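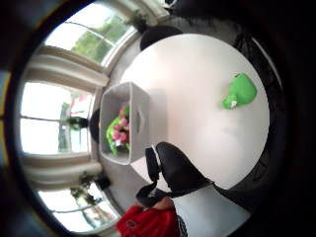 Skarnard workshop, notebook 3
Entry for February, morning and afternoon
Subject: sorting and storage of the soft toys for the Enditz loan service

The purpose of the day was to settle how the plush toys are to be put away between loans, and to try the fabric bins before a larger order is placed with Samura. The previous arrangement, with all soft toys together in one deep chest, has been given up. Toys at the bottom were pressed out of shape and the small ones could not be found without emptying the whole chest on to the floor.

09.40. Stock brought through from the store. The list gives 64 soft toys. All were present. Four have open seams and were set aside for mending before anything else was done. They are not to be returned to the shelves until the mending slip has been signed.

10.15. Sorting was done on the round white table by the windows. The light is better there than at the long bench, and loose threads and worn patches show up readily against the white top. The table should be wiped down before each session and kept clear of tools, pens and cups. One toy is to be handled at a time, checked on the table and then placed in a bin. When several were put out together in the first half hour, two were checked twice and one was missed.

Order of checking agreed for the present: seams, then eyes and other small parts, then the label, then the general state of the pile. Long pile has to be parted with the fingers at the seams, as a split can lie hidden underneath. Any part that moves when pulled gently is treated as loose.

11.30. Trial of the bins. The sample is the white fabric type, open at the top, with a slot cut in the side to serve as a handle. Remarks:

The walls are soft and give a little. This was entered as a fault at first and later withdrawn. The toys are not squeezed, and the bin can be eased into a narrow space on the shelf. It will not bear another bin on top, and stacking is therefore ruled out.

The handle slot is adequate for a bin of soft toys. It should not be relied upon for the wooden sets, which will stay in their present boxes.

White will show marks. A darker cloth was considered, but the contents are harder to see in a dark bin and the covers can be washed. To be looked at again after the first month of use.

13.50. Sorting by colour was tried as an alternative to sorting by size. It was quick, and the green toys in particular were gathered without any difficulty. The trouble comes with those of more than one colour. A green toy with pink on it may fairly go in either of two bins, and two colleagues working separately made different choices. Sorting by size has the same weakness at the margins, although fewer toys are affected. Size is preferred for now. The colour may be added to the shelf label where it helps.

14.30. Shelf measured. The clear width is 60 cm in each bay, which takes two bins side by side with space for a hand between them. Bins are to be placed with the slot facing outwards.

Labels: the Fan card holders were tested on the fabric and do not grip it well. A stitched tab would be neater. A sample tab is to be made up and tried through one wash.

Quantities: 21 bins are proposed for the first order. The sum set aside is 600 and must also cover the labels. The price from Samura has been requested in writing.

Outstanding:
Mending of the four toys with open seams.
Sample tab, stitched and washed.
Stock list to be amended to show a bin number against each toy.
Old chest to be emptied and offered to the Enditz office.

16.20. Table wiped, stock returned to the store, checked against the list and found correct.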